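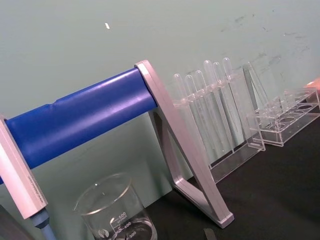

The beaker and the test tube rack, from the wrist camera on the Brindstead club's arm.

Let them be slow

I help out at the after-school robotics club in Brindstead, and every May I have the same argument with somebody's dad about why we don't enter more competitions. This year it was my old friend Italo Dal Bello (sorry, Italo, you knew I'd write this up). His view is that kids need a clock and a crowd. Mine is that they need a bench and a lot of dull afternoons!

Our project this term is lab chores. The arm has to find a test tube, pick it up and put it back in a rack without clouting anything on the way. Sounds easy, doesn't it? Clear plastic tubes in a clear acrylic rack, next to a glass beaker, on a table that's nearly black. I struggle with that lot myself before my tea.

Marisa Ferraro's group spent a whole session just looking at what the camera saw, and arguing about which edges were tube and which were rack. No points for that at any contest I know of. But she's 11, and she was explaining reflections to me, and I was taking notes.

I'm not against contests. We did one last year and the kids loved the noise and the T-shirts. What I didn't love was how fast they stopped asking why a thing had failed, and just taped over it to make the next round.

So we're doing one contest a year, and the rest is tubes. Italo can come and hold the stopwatch if he likes.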